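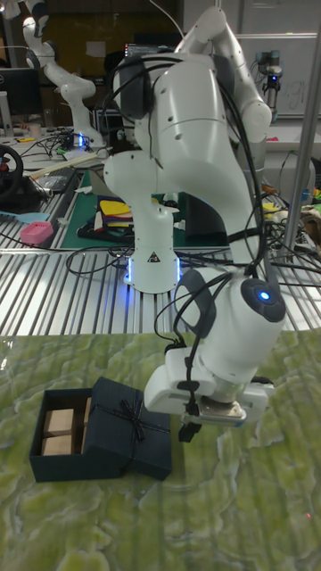
Page last changed: May

How an electric bicycle helps its rider
Plarley Transport Museum -- Pages for Young Readers

An electric bicycle has pedals, a chain, two wheels and brakes, just as an ordinary bicycle does. It also has a battery and a motor. The rider still pedals, and the motor adds an extra push.

Where does the push come from?

The battery stores energy. When the rider starts to pedal, a small part called a sensor notices that the pedals are turning and sends a signal to the controller. The controller is a small computer. It decides how much electricity should travel from the battery to the motor, and the motor uses that electricity to turn.

On some bicycles the motor sits in the middle of a wheel, in the part called the hub. On others it sits between the pedals and helps to turn the chain.

Many electric bicycles let the rider choose how much help to have. A low setting gives a gentle push and saves the battery. A high setting is useful on a steep hill, but it uses up the stored energy sooner.

What happens when the battery runs out?

The bicycle can still be ridden. The rider's legs must do all of the work, and because a battery and a motor are heavy, that work is harder than it would be on a light bicycle. To fill the battery again, an adult connects it to its charger and plugs the charger into a wall socket. Children should not open, drop or charge a battery by themselves.

How far can it go?

There is no single answer. Hills, wind, cold weather and a heavy load all make the motor work harder. The museum's own bicycle, the Dzene, once carried Ieva Pärn of our learning department 30 miles along the flat river path on one charge. On the hill road to Flultari, the same bicycle needed charging after 10 miles.

Who may ride one?

The rules are different from place to place, and many places set a lowest age. Ask an adult to check the rules where you live. Every rider should wear a helmet that fits.

Words to know

Battery: a store of energy that can be turned into electricity.
Controller: the small computer that tells the motor how hard to work.
Hub: the middle part of a wheel.
Motor: a machine that uses electricity to make something turn.
Sensor: a part that notices a change, such as pedals starting to move.

See it at the museum

The Dzene is on display in Gallery 8, next to a motor with its cover removed -- please look without touching. School groups may book a visit through Margus Baranauskienė at the learning desk, extension 308.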